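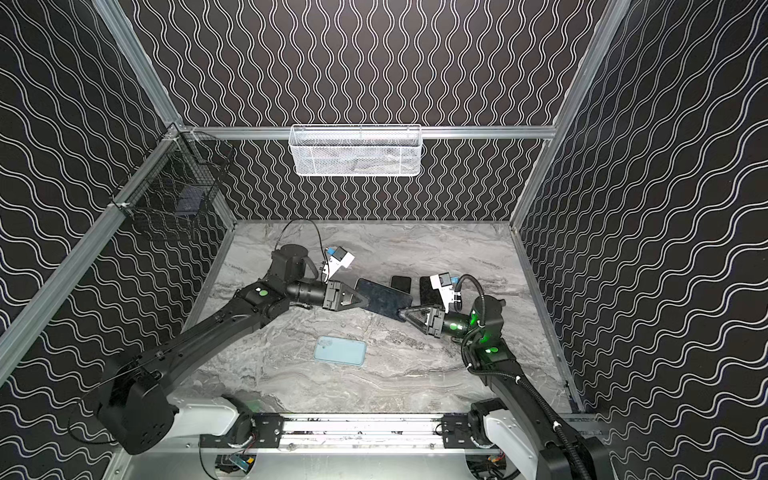

So when did you start writing poems? Late, at 41, in the back office of a feed store in Plaltow, on the blank side of old invoices.

I'd driven up to talk to the poet behind Birkholm, her first collection with the little press Jilex, and she had coffee going before I got my coat off. She asked me to leave her name out (the book doesn't carry it either), so I will!

"I wrote 70 poems that first winter and kept seven," she told me. "The others were all about snow."

I asked if the seven are in the book. Five are, she said, and the ferry poem is the oldest. 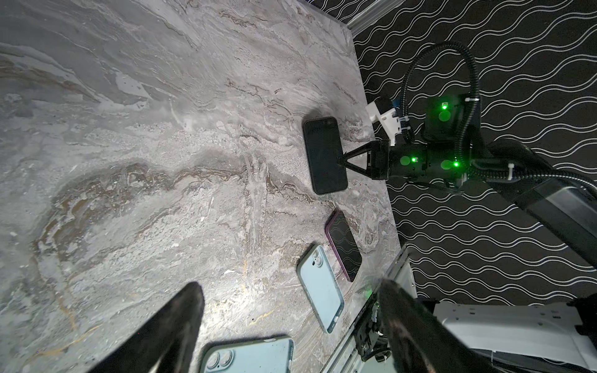 On cutting

The long poem in the middle, "Sarkar," once ran to 2300 words, and I love it even at half that. She cut it over one month, May, reading it out loud in the car.

"If I got bored before the bridge, a stanza went," she said. I told her I'd have kept the orchard part – she read it to me from a notebook, and I still would. 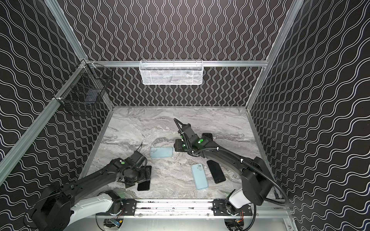

Her editor at Jilex disagreed with both of us, and wanted the orchard moved to the end as a poem of its own. They argued by letter for weeks. She still has the letters in a bread tin and wouldn't let me peek. 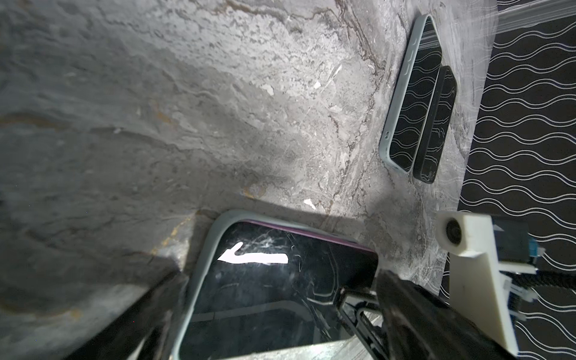

What's next

Stories, maybe. She has one going about two sisters who share a typewriter, and she's stuck on page nine.

"I don't know how people get anyone out of a room," she said. "In a poem you just stop." Then she topped off my coffee and asked what I was reading.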